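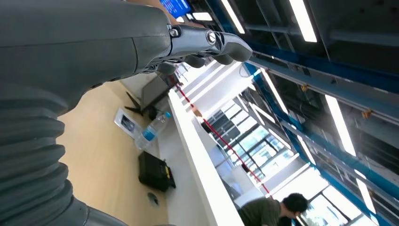

Notre coin dans le hall : le comptoir blanc (ou la cloison, vu d'ici), le cordon rouge, et ce qui finit par terre.

Forum Bureau et rangement > Espaces partagés
Sujet : Organiseur en carton et affaires qui traînent au sol

plerneck_mo
Bonjour à tous,
Je m'excuse d'avance pour mon français, ce n'est pas ma langue maternelle mais je fais attention. Nous partageons un grand hall avec des poutres bleues au plafond, et je m'occupe un peu de l'ordre des postes. Les tables sont correctes, c'est le sol qui me préoccupe. On y pose une bouteille, une feuille imprimée, une sacoche, et le soir il faut tout ramasser. J'ai un budget de 202 euros pour l'ensemble. Est-ce que vous achèteriez des caissons, ou bien des organiseurs à poser sur les bureaux ?

calard37
Bonjour. Caissons à roulettes, sans hésiter. Les petits casiers sur la table, ça se remplit en une semaine et après les gens reposent tout par terre. Avec 202 euros tu n'en auras pas beaucoup, par contre.

Lutine_B
Pas d'accord avec calard37. Un caisson, les gens le ferment et on ne sait plus ce qu'il y a dedans. Chez nous à Braltberg on a mis des casiers ouverts et ça va très bien. Il faut juste en prendre des pas trop profonds !! Tu as quelle largeur de comptoir ?

plerneck_mo
Merci pour vos réponses. La partie du comptoir que je peux utiliser mesure 1060 mm, je l'ai vérifié deux fois. Pour les bureaux, j'ai déjà fait un essai avec un organiseur en carton ondulé, à cases ouvertes, avec une poignée découpée sur le côté. Il pèse 400 grammes à vide et il se déplace d'une seule main.
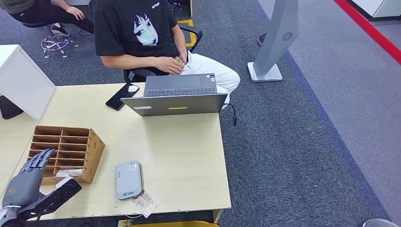

Je trouve que le format est bon, parce qu'il reste assez de surface pour l'ordinateur et le téléphone. Mais je remarque deux défauts. Les cases du bas attirent les mouchoirs et les papiers froissés, comme une petite poubelle. Et l'organiseur ne résout pas la question des câbles : chez nous ils pendent à droite de la table, au-dessus de la moquette, et je crains que quelqu'un marche sur une prise.

calard37
Le carton, sérieusement ? Au premier café renversé c'est fini.

Lutine_B
Le mien a deux ans et il est toujours debout. Bon, je bois du thé à l'autre bout de la pièce, j'avoue. Pour les mouchoirs, mets une vraie corbeille à côté de chaque table, sinon ils iront toujours dans la case la plus basse.

gaine_et_cie
Pour les câbles : du velcro adhésif sous le plateau, à droite, et tu remontes le surplus. Pas de clips en plastique, ils se décollent. Si tu as des passe-câbles ronds au sol, regarde aussi ce qui est disponible dessous avant d'acheter des rallonges.

plerneck_mo
Il y a bien une petite ouverture ronde dans le sol clair, près du comptoir. Je ne sais pas encore ce qu'elle contient, je vais demander au responsable du bâtiment. Je vous remercie pour le velcro, c'est une idée simple et je n'y avais pas pensé.

calard37
Et les bouteilles ? Parce que c'est quand même par ça que tu as commencé.

plerneck_mo
Vous avez raison. Je pense à une étagère basse le long du comptoir, de la marque Trindade, avec 8 cases assez hautes pour une bouteille debout. Les sacoches iraient sur des crochets. Par contre je ne voudrais pas percer le comptoir, qui n'est pas à nous.

Lutine_B
Crochets à pince sur le bord, alors. Mesure l'épaisseur du plateau avant de commander, j'ai dû renvoyer les miens.

gaine_et_cie
Et laisse du passage devant le cordon. Une étagère posée trop près, on s'y cogne les tibias.

plerneck_mo
C'est noté. Je mesure l'épaisseur demain matin et je vous donne le chiffre ici.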